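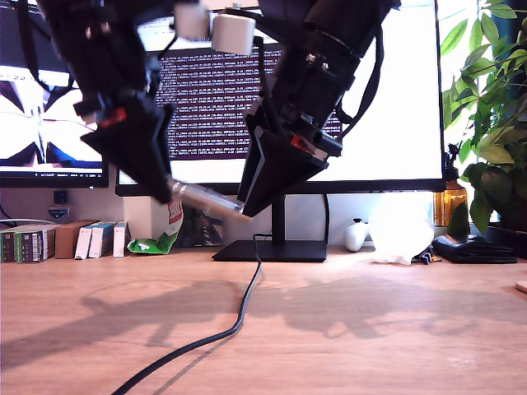 Slide 1. Two-finger gripper holding a metal cylinder over the desk.

Equipment plan, Bultivville workshop
Notes for Bindu Joseph, December 10, 2023

Leave the slide up while people sit down. Say that the talk is about what to buy next year and what can wait.

Start with the grippers. We want 2 more arms fitted with fingers like these. Cemeck quoted in August and the price holds until the end of the year. Hegde came in lower but left out fitting and the first service. Give both totals.

Fingertips next. They wear, and they should have their own line in the budget. Last year they went under "sundries" and we ran short. Ask for 294 pounds. A spare set of screws adds 9 pounds.

Point to the screens behind the gripper. Monitors are not in this request. Cables are: 255 pounds, including clips to keep them off the desks.

Delivery from the Busau depot is slow, so orders need signing before the holidays.

If someone asks about leasing: we looked at it, and it costs more after the second year. Table is on slide 4.

Pause for questions, then on to floor space.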